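Speaker notes, talk 2: sim-trained sorting with two arms
03/09/2020

Slide 1. Thank Annunziata Zuccaro for the Pendex baseline. Say up front that all results today are in simulation.

Slide 2. Method. One policy drives both arms. We trained on 776 demonstrations, then varied part positions and lighting at each reset. Pause on the still – two arms, a red tray, a yellow tray, small black parts with coloured ends.

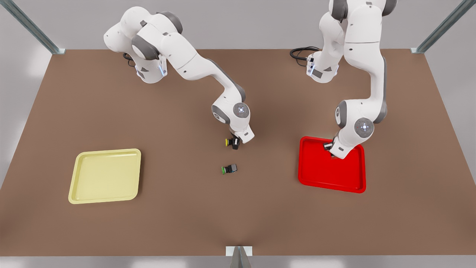

Why use one policy for both arms?
A shared policy sees both sets of joint angles, so it can learn to keep the arms apart without a separate collision planner.

Slide 3. Results. Over 49 test runs, the shared policy had 10 failed grasps. The Pendex baseline had 21 on the same starting layouts. Most of our failures came from the fingers closing off-centre. Don't read out the table.

Slide 4. Limits. Contact friction is a single fixed value. Vittoria Morelli's July runs with varied friction are not in these numbers – take that one in questions.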